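5.2 Where the chores went wrong

I should say at the start of this section that I like the Skeson arm, and I went into the Flokelwood trials wanting it to do well. I had already told people over lunch that tidying a bedroom was nearly solved (I wish I hadn't). We ran 100 attempts at the Plovimura chore list, and 54 of them ended with the chore done to a standard I would accept from a lodger. That is better than we managed in March, and I was pleased with it for a whole afternoon. Then Shota Uchida and I sat down with the logs and I became a bit less pleased.

The trouble is mostly in the last hand's width before contact. Getting the arm to the right part of the room is fine. The planner knows where the furniture is, the base doesn't wander, and the big movements look smooth enough that visitors tend to clap at this stage, which is too early. After that the wrist camera takes over, and the wrist camera lives in a very odd world, where a thing you would recognise at once from the doorway has turned into a bright patch and a curve. Furniture is the worst for this. A plain wooden edge fills half of what the policy gets to look at, with the top of it nearly white under the lamps and the underside gone brown, and the fingers have to stop short of it.
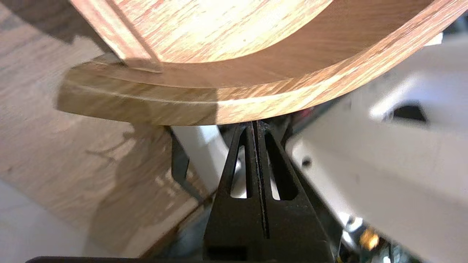
We scored an attempt as a contact failure if the fingers pushed against something they were not meant to push against, however gently. I argued for a kinder rule. Shota argued for the strict one, on the grounds that people who own nice tables don't care how gently you scratched them, and I gave in. Under the strict rule, 23 attempts were contact failures. The rest of the bad ones were a mixed bag: cloth that slid out of the grasp, a grasp that closed on nothing, and attempts we stopped by hand when one of us lost our nerve.

I had expected cloth to come out as the villain. Everyone in this field complains about cloth, me included, and we had set aside extra time for it. But the arm coped with cloth rather better than with rigid things that had an edge near the target. Cloth forgives you - if you arrive a little low you get a bigger handful, and a bigger handful of sheet is still a handful of sheet. Arrive a little low at a table and you have hit a table.

Lighting made a bigger difference than I would like to admit. We used the Karimi exposure setting throughout, mostly out of laziness as it was already in the config file, and it suits the middle of the room very nicely. It doesn't suit a dark gripper held up against a white surface. The fingers come out as a crisp black shape, anything pale behind them washes out, and most of what lies further back turns to blur. A person would move their head. Our policy had no such habit, so it carried on with whatever it had.

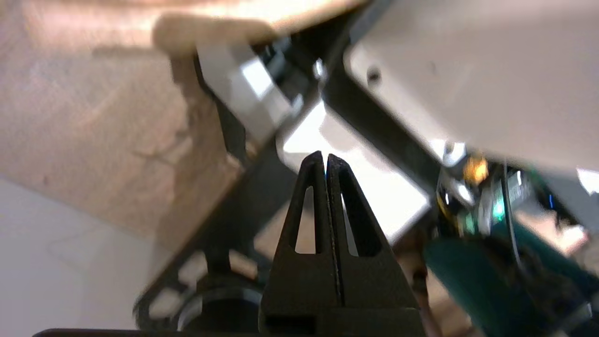

So we tried giving it the habit. Before each final approach the arm was made to pause and shift sideways by 4 centimetres, then back again, and the two views were passed to the policy together. I don't want to oversell this. It was a late idea, we only had time to try it on a handful of chores, and it makes the arm look as though it has forgotten what it came in for. Even so, the approaches near furniture looked calmer to me afterwards, and I would start there if I were doing the whole thing again.

One more grumble about the setting. The Plovimura list treats each chore as a thing on its own: pick up the cushion, straighten the sheet, clear the side table. In a real room those jobs sit on top of one another. A route down to the floor may have table legs on one side of it and bedding on the other, and a slip either way spoils a chore that wasn't even being scored at the time. We logged those slips anyway, and they appear in the appendix under "collateral", a word I now use at home as well. Figure 3 shows the kind of gap I mean.

Figure 3. Wrist view with the fingers closed, between a round wooden side table on dark metal legs (left) and grey upholstery with white fabric and a houndstooth cushion (right).

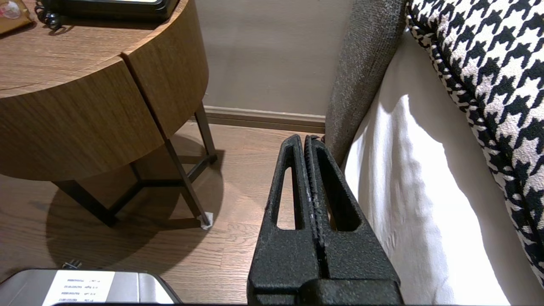
5.3 Can it do the chores yet?

Some of them, with me standing next to it. I would let the arm straighten a sheet while I made tea in the same room, and I would not let it clear a side table with anything on it that I was fond of. Shota is more hopeful than I am and thinks the contact failures will mostly go once touch sensing is added at the fingertips. I think the camera view needs sorting out first, and we have agreed to run both versions on the same list before either of us says any more about it.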